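Quiénes somos

Dallis es una pequeña oficina de análisis sobre conflictos armados, economías de guerra y todo lo que ocurre entre una firma de alto el fuego y su primera violación, que suele ser la misma tarde. Escribimos para periodistas, organizaciones humanitarias y algún ministerio que después nos cita sin nombrarnos.

Empezamos en agosto, con 2 mesas prestadas y una conexión a internet que se caía cada vez que el vecino ponía la lavadora. La idea era de Davina Pollock, que llevaba demasiados años corrigiendo mapas en los que las fronteras provinciales aparecían donde al diseñador le quedaban bonitas. Jannik Wendt se sumó por las tablas de precios del grano. Sigue aquí por lo mismo, y no hay forma de sacarle otro tema en las comidas.

Qué hacemos

Publicamos el boletín Plosel, 2 veces al mes, con notas sobre insurgencias locales, rutas de contrabando, concesiones mineras y desplazamiento de población. Tiene 200 suscriptores de pago. Hemos leído que para ser alguien en este sector hacen falta bastantes más, y que conviene además tener un pódcast. Seguimos sin pódcast.

También preparamos informes por encargo. Si el cliente ya sabe qué conclusión quiere, le sale más barato escribirlo él mismo, y así se lo decimos en la primera llamada. Hemos perdido algunos contratos de esta manera — Gavin Semple, que lleva las cuentas, prefiere no hablar del asunto.

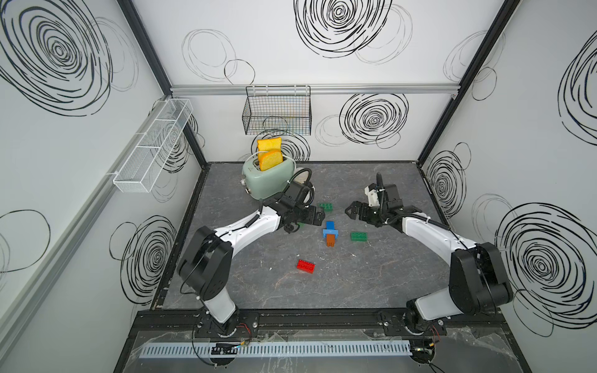
Paneles con espirales y cestas de rejilla negra y blanca.

Cómo trabajamos

Hablamos con gente que vive en los sitios sobre los que escribimos: comerciantes, maestras, conductores de camión, funcionarios de distrito con mucho tiempo y poco sueldo. Contrastamos cada dato con una segunda fuente que no sea prima de la primera. Cuando no sabemos quién está detrás de un ataque, ponemos que no lo sabemos, aunque el titular quede peor.

No usamos la expresión «odios ancestrales». Tampoco «polvorín». Kirstin Lennox edita todos los textos y ha tachado «tablero geopolítico» tantas veces que ya lo hace sin leer la frase entera.

El archivo

Effie Swanson mantiene el archivo MacRitchie, nuestra colección de comunicados, panfletos, actas de negociación y emisiones de radio transcritas. La consulta es gratuita para estudiantes y para periodistas de la zona en cuestión. Los demás pagan una cuota modesta y reciben un correo de Effie con las normas de citación, que es largo y conviene leer.

Quién nos paga

Las suscripciones, los informes y la fundación Ola, que cubre parte del archivo y no ve los textos antes de que salgan. No aceptamos dinero de empresas de seguridad privada ni de las que venden cosas que explotan. Nos lo han ofrecido, con catering.

Contacto

Para encargos, escriba a Davina. Para erratas, a Kirstin, que ya las habrá visto. Atendemos el teléfono hasta las cinco de la tarde.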